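Surface finish on shared work benches
Speaker notes, Arnton workshop day, 20 January 2026

Slide 1. Title
Say who the talk is for: people who choose, clean or replace bench tops. Mention that the handout has the cleaning table, so there is no need to copy it down. Questions at the end. Total time 20 minutes.

Slide 2. Why we looked at tops
The Onano rooms had a mix of old tops, some matte, some glossy, bought at different times. Complaints were mostly glare and marks. We put both finishes under the same lights and kept a log through December. Two sites took part, Arnton and Poirier. Do not go into the budget here.

Slide 3. Color
Mid-tone colors hide less dust than people expect. Green was kept for the large tops for two reasons: white parts and dark parts both stand out against it, and it was already in stock at Prurnard. Pause for the sample tiles to go around the front row.

Slide 4. Gloss on a large top
Leave this one up while talking about light.

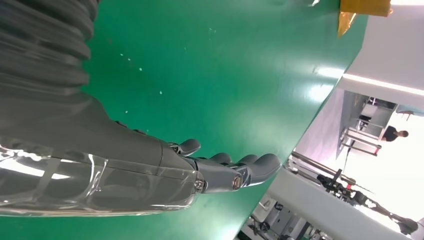 Large green top, glossy finish.

A glossy top wipes down faster, and dried adhesive lifts off it with a plastic scraper. The cost is reflection. With lamps directly overhead, users at Poirier moved their chairs to get away from the bright patch. Lamps shifted toward the back edge of the bench fixed most of it. We settled on 800 lux at the surface. Going higher brought the complaints back.

Slide 5. Cleaning
Damp cloth first, then dry cloth. No abrasive pads on gloss. Film and tape scraps go in the bin before wiping, or they smear adhesive across the top. Change the cloth after 6 benches. Point to the handout table for solvents. If asked about alcohol wipes: fine on both finishes, but test a corner.

Slide 6. Matte, for comparison
Keep short. Better under direct lamps, slower to clean, holds pencil marks. Still the choice for drawing and layout work. Show the Onano drawing bench and move on.

Slide 7. What we would order again
Gloss for assembly and general handling, matte for layout. One color per room. Ask the supplier for a spare offcut with each top, for testing cleaners. Contact sheet is on the last page of the handout.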